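브룰로 핸드밀 (Brullo)
수동 커피 그라인더 / 원뿔형 강철 버
제조: 메이렐리스(Meireles)
수입 및 국내 A/S: 하딕스(Hadix)

제품 개요

브룰로는 손으로 돌려 쓰는 커피 그라인더입니다. 메이렐리스 공방의 아니발 노게이라(Aníbal Nogueira)가 설계했고, 본체와 축, 조절 링을 모두 분해해서 청소할 수 있게 만들었습니다. 원두는 한 번에 30g까지 들어갑니다. 두 잔 분량의 드립 커피를 한 번에 갈 수 있는 용량입니다.

본체는 알루미늄을 깎아 만든 원통이고, 겉면은 무광 처리되어 있습니다. 손이 닿는 가운데 부분에는 가는 세로 홈을 넣었습니다. 손잡이 노브는 호두나무이며 나뭇결과 색은 제품마다 차이가 있습니다. 색상 차이는 교환 사유에 해당하지 않습니다.

색상은 먹색과 모래색 두 가지입니다. 이전 생산분에 있던 녹색은 단종되었고 재입고 계획이 없습니다.

구성품

그라인더 본체
접이식 핸들과 호두나무 노브
분쇄 원두 받침통
청소용 솔
조절 링용 육각 렌치
한글 사용 설명서
보증 카드

휴대용 파우치는 포함되지 않으며 별도로 판매합니다. 파우치는 컷턴(Cudton)에서 만든 왁스 캔버스 제품으로, 핸들을 접은 상태의 본체가 들어갑니다. 받침통을 분리하지 않아도 됩니다.

분쇄부

버는 스테인리스 강철 원뿔형입니다. 바깥쪽 버는 본체에 고정되어 있고 안쪽 버가 축과 함께 회전합니다. 축은 위아래 두 곳에서 베어링으로 지지됩니다. 핸들을 돌릴 때 축이 옆으로 밀리지 않아야 입자가 고르게 나오기 때문에, 조립 단계에서 축의 흔들림을 한 대씩 확인한 뒤 출고합니다.

새 제품의 버에는 가공유가 아주 얇게 남아 있을 수 있습니다. 처음 사용하실 때는 마시지 않을 원두를 한 줌 갈아서 버려 주십시오. 이 과정을 거치면 날이 자리를 잡고 첫 잔에서 나는 금속 냄새도 없어집니다. 쌀을 갈아서 청소하는 방법은 권하지 않습니다. 생쌀은 원두보다 단단해서 축에 무리가 가고, 전분이 버 틈에 남습니다.

강배전 원두는 가볍게 갈리고 약배전 원두는 힘이 더 듭니다. 에티오피아나 케냐 원두를 아주 밝게 볶은 경우 처음 몇 바퀴가 뻑뻑할 수 있습니다. 핸들이 걸리면 억지로 돌리지 말고 반대 방향으로 반 바퀴 돌렸다가 다시 시작하십시오. 본체를 살짝 기울여서 돌리면 버로 들어가는 원두의 양이 줄어 한결 수월합니다.

분쇄도 조절

조절 링은 본체 아래쪽, 받침통을 돌려 빼면 보이는 위치에 있습니다. 링을 시계 방향으로 돌리면 가늘어지고 반대로 돌리면 굵어집니다. 한 칸마다 딸깍하는 느낌이 있습니다.

영점은 링을 시계 방향으로 끝까지 돌렸을 때 핸들이 더 이상 자유롭게 돌지 않는 지점입니다. 영점은 제품마다 조금씩 다르므로 다른 사용자의 칸 수를 그대로 따르지 말고 본인 제품의 영점부터 세어 주십시오. 세게 조이면 버 끝이 상합니다. 저항이 느껴지면 거기서 멈추면 됩니다.

용도별 시작점은 다음과 같습니다.

모카포트: 고운 소금 정도의 굵기
핸드드립 한 잔: 굵은 소금보다 조금 가는 정도
핸드드립 두 잔 이상: 굵은 소금 정도
프렌치프레스: 굵게 빻은 후추 정도
콜드브루: 프렌치프레스와 같거나 한 칸 굵게

추출이 너무 빨리 끝나고 맛이 시고 묽으면 한 칸 가늘게, 물이 잘 빠지지 않고 쓴맛이 오래 남으면 한 칸 굵게 옮기십시오. 한 번에 여러 칸을 옮기면 어느 쪽으로 바뀌었는지 알기 어렵습니다. 원두를 바꿨을 때도 먼저 쓰던 칸에서 한 번 내려 보고 조절하는 편이 빠릅니다.

에스프레소용으로도 갈 수는 있으나 주 용도는 아닙니다. 칸 간격이 에스프레소 머신에 맞추어 설계된 것이 아니어서 세밀한 조절이 어렵습니다. 에스프레소만 드시는 분께는 다른 제품을 권합니다. 터키식 커피에 필요한 가루는 나오지 않습니다.

사용 방법

핸들을 들어 올려 뚜껑째 빼고 원두를 넣습니다. 뚜껑을 다시 끼울 때는 축의 오각 머리와 뚜껑 안쪽 홈을 맞춥니다. 맞지 않은 상태로 돌리면 홈이 닳습니다. 한 손으로 본체의 홈 부분을 잡고 다른 손으로 핸들을 시계 방향으로 돌립니다.

속도는 일정하게 유지하십시오. 빨리 돌린다고 입자가 좋아지지 않으며, 손에 열이 날 정도로 돌릴 필요도 없습니다. 저항이 사라지고 핸들이 헛돌면 다 갈린 것입니다. 이때 두세 바퀴를 더 돌려서 버에 남은 가루를 떨어뜨립니다.

받침통은 돌려서 빼는 방식입니다. 겨울철에는 정전기 때문에 가루가 받침통 벽에 붙습니다. 원두를 넣기 전에 물 묻힌 숟가락 손잡이로 한 번 저어 주면 많이 줄어듭니다. 물을 분무기로 뿌리는 경우에는 한 번만 뿌리십시오. 물이 많으면 버에 젖은 가루가 끼고 녹의 원인이 됩니다.

청소와 보관

매일 사용하신다면 동봉된 솔로 버 주변을 털어 주는 것으로 충분합니다. 솔은 마른 상태로만 쓰십시오. 분해 청소는 한 달에 한 번이면 됩니다. 강배전 원두를 주로 쓰시면 기름이 빨리 쌓이므로 간격을 줄여 주십시오.

분해 순서

1. 핸들과 뚜껑을 뺍니다.
2. 받침통을 돌려 뺍니다.
3. 조절 링을 반시계 방향으로 끝까지 풀어 빼냅니다.
4. 안쪽 버를 아래로 당겨 뺍니다. 이때 스프링과 와셔가 같이 나옵니다.
5. 축을 위로 밀어 올려 뺍니다.

조립은 반대 순서입니다. 와셔는 스프링 위에 놓입니다. 와셔를 빠뜨리고 조립하면 분쇄도를 바꿀 때마다 긁히는 소리가 나는데, A/S로 접수되는 소음 건 상당수가 이 경우입니다. 먼저 와셔 위치를 확인해 주십시오.

본체와 버는 물로 씻지 마십시오. 식기세척기도 쓸 수 없습니다. 받침통만 미지근한 물에 헹군 뒤 완전히 말려서 끼우면 됩니다. 호두나무 노브가 건조해 보이면 도마용 오일을 천에 묻혀 얇게 바르고 마른 천으로 닦아 냅니다.

오래 쓰지 않을 때는 조절 링을 영점에서 몇 칸 풀어 둔 상태로 보관하십시오. 원두를 호퍼에 넣은 채로 두면 기름 냄새가 배고 잘 빠지지 않습니다.

포장과 선물 포장

기본 포장은 재생지 상자입니다. 상자 안쪽에 골판지 칸막이가 있고 비닐 완충재는 쓰지 않습니다. 주문서에서 선물 포장을 선택하시면 상자를 얇은 종이로 한 번 싸고 종이 가방을 함께 넣어 드립니다. 가방은 접힌 상태로 발송됩니다.
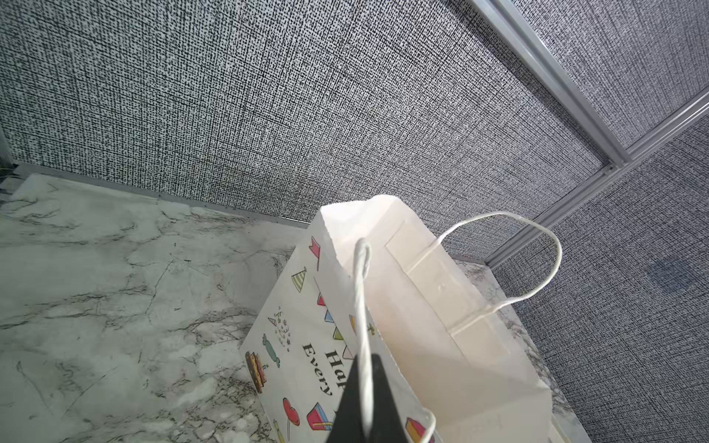
선물용 종이 가방. 흰색, 꼬임 종이끈 손잡이.

선물 포장 비용은 1000원이며 수량에 따라 추가됩니다. 여러 대를 주문하면서 일부만 선물 포장을 원하시면 배송 메모에 색상과 수량을 적어 주십시오. 가방만 따로 구매하실 수는 없습니다. 메시지 카드는 제공하지 않으나, 직접 쓰신 카드를 하딕스 사무실로 보내 주시면 상자에 동봉해 드립니다. 카드가 도착한 다음 발송되므로 그만큼 일정이 늦어집니다.

받는 분 주소로 바로 보내시는 경우 가격이 적힌 명세서는 넣지 않습니다. 보증 카드에는 구매일만 기재됩니다.

배송

재고가 있는 색상은 결제가 확인된 다음 영업일에 출고합니다. 제주와 도서 지역은 배송비가 추가되며 금액은 결제 화면에 표시됩니다. 품절 색상은 입고 알림을 신청해 두시면 문자로 알려 드립니다. 예약 주문은 받지 않습니다.

메이렐리스 공방은 소량으로 생산하며 한 번 품절되면 다음 입고까지 시간이 걸립니다. 모래색 제품은 2022년 7월 입고분부터 받침통 나사산이 깊어졌습니다. 이전 받침통과는 호환되지 않으니 받침통만 따로 구매하실 때는 본체 밑면의 표시를 확인해 주십시오. 밑면에 작은 점이 찍혀 있으면 새 규격입니다. 먹색은 처음부터 새 규격으로 생산되었습니다.

교환 및 반품

수령 후 7일 이내에 신청하실 수 있습니다. 원두를 넣어 사용한 제품은 단순 변심으로 반품되지 않습니다. 분쇄부에 커피 가루가 남아 있으면 사용한 것으로 봅니다. 초기 불량은 사용 여부와 관계없이 새 제품으로 교환하며 왕복 배송비는 하딕스가 부담합니다.

출고 전 검사에서 원두를 소량 갈아 보는 경우가 있어, 새 제품에서도 커피 향이 나거나 가루가 조금 보일 수 있습니다. 검사를 거친 제품에는 상자 안에 확인지가 들어 있으니 버리지 말고 보관해 주십시오.

품질 보증

본체와 축, 베어링의 보증 기간은 구매일로부터 5년입니다. 버는 소모품이라 보증 대상이 아니지만, 제조상의 결함이 확인되면 무상으로 바꿔 드립니다. 노브의 갈라짐은 물에 담그거나 식기세척기에 넣은 흔적이 없는 경우에 한해 보증됩니다.

다음의 경우는 유상 수리로 진행됩니다.

떨어뜨려서 본체나 축이 휜 경우
원두 이외의 것(향신료, 곡물, 설탕 등)을 갈아서 생긴 고장
전동 드릴을 축에 연결해 사용한 경우
임의로 버를 연마하거나 가공한 경우

수리를 맡기실 때는 원두를 비우고 솔로 한 번 털어서 보내 주십시오. 증상을 적은 메모가 있으면 확인이 빨라집니다. 접수된 제품은 분해 후 상태를 사진으로 보내 드리고, 비용이 발생하는 경우 동의를 받은 뒤에 수리합니다.

별매 부품

안쪽 버와 바깥쪽 버 세트
받침통(구 규격 / 새 규격)
조절 링
스프링과 와셔 세트
호두나무 노브
컷턴 왁스 캔버스 파우치

버는 안쪽과 바깥쪽을 한 벌로만 판매합니다. 한쪽만 바꾸면 날이 맞물리는 간격이 틀어집니다. 바깥쪽 버는 본체에 압입되어 있어 가정에서 교체하기 어려우니 본체를 함께 보내 주시면 교체해서 돌려 드립니다. 공임은 버 가격에 포함되어 있습니다.

자주 문의하시는 내용

핸들을 돌리면 사각거리는 소리가 납니다.
원두가 비어 있을 때 나는 가벼운 소리는 정상입니다. 영점에 가까운 칸에서는 버 끝이 살짝 스칠 수 있습니다. 드립 굵기에서도 금속이 긁히는 소리가 계속 나면 분해해서 와셔를 확인하시고, 그래도 같으면 접수해 주십시오.

굵은 입자가 섞여 나옵니다.
핸드밀은 굵게 맞출수록 입자 차이가 커집니다. 프렌치프레스 굵기에서는 어느 정도 섞이는 것이 보통입니다. 드립 굵기에서도 눈에 띄게 섞인다면 안쪽 버가 끝까지 끼워졌는지 확인해 주십시오.

왼손잡이도 쓸 수 있습니까?
회전 방향은 시계 방향 한 가지입니다. 왼손으로 핸들을 잡고 돌리셔도 구조상 문제는 없습니다. 역회전으로는 갈리지 않습니다.

디카페인 원두도 갈 수 있습니까?
가능합니다. 디카페인 원두는 잘 부서져서 같은 칸에서도 고운 가루가 더 많이 나옵니다. 평소보다 한 칸 굵게 시작해 보십시오.

각인이 됩니까?
본체 각인은 하지 않습니다. 표면 처리 뒤에 새기면 그 부분이 벗겨집니다. 노브 윗면 각인은 메이렐리스에 별도로 의뢰해야 하며 국내에서는 접수하지 않습니다.

매장에서 직접 볼 수 있습니까?
하딕스 사무실에 두 색상 모두 비치되어 있고 원두를 넣어 돌려 보실 수 있습니다. 방문 전에 문의 게시판으로 시간을 남겨 주십시오. 현장 판매는 카드 결제만 가능하며 선물 포장도 그 자리에서 해 드립니다.

제품 및 수리 문의는 이 페이지의 문의 게시판을 이용해 주십시오. 주문번호를 함께 적어 주시면 됩니다.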